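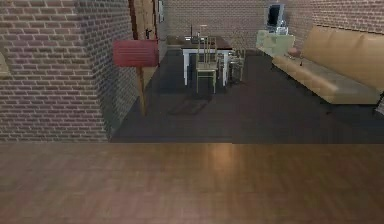 I picked Pleleck because of a bus timetable. My offer letters had come in, I was sitting on my bedroom floor in Britville with three prospectuses open, and the exchange office mentioned that the number 11 ran from the campus to the sea in 13 minutes. That was it, decision made. My mum had drawn up a whole spreadsheet (module choices, rent, the lot) and I went with the bus!

I'd never lived abroad before, and for the first fortnight I mostly hid. Lectures had 60 people in them and everyone seemed to have known each other since nursery. Back home I could talk to a lamp post, but in a second language I turned into someone who smiled a lot and said "yes, very nice" about absolutely everything, including a parking fine.

What got me out of it was the student radio station, Dukuvent. I'd only gone to the freshers' fair for a free tote bag, and I came away with a slot at six in the morning playing songs nobody had requested.

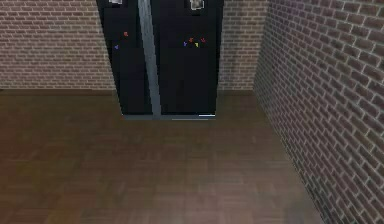 My first show was a disaster. I left the microphone off for almost 11 minutes and then announced the weather for the wrong city. But a girl from my linguistics seminar had been listening on her way to rowing, and she came over afterwards to tell me how much she'd laughed, and by the end of February I was being invited to things. Proper things, with birthday cake.

My marks wobbled a bit that term, I'll admit. I got 60 out of 100 for an essay I'd been rather proud of, and my tutor wrote "charming, but where is the argument?" in the margin. Fair enough. I rewrote it over Easter in the café at the Awan building, where they let you sit for hours over one hot chocolate, and it's now the opening chapter of my dissertation.

I did get to the sea in the end, by the way. The number 11 only goes there in summer.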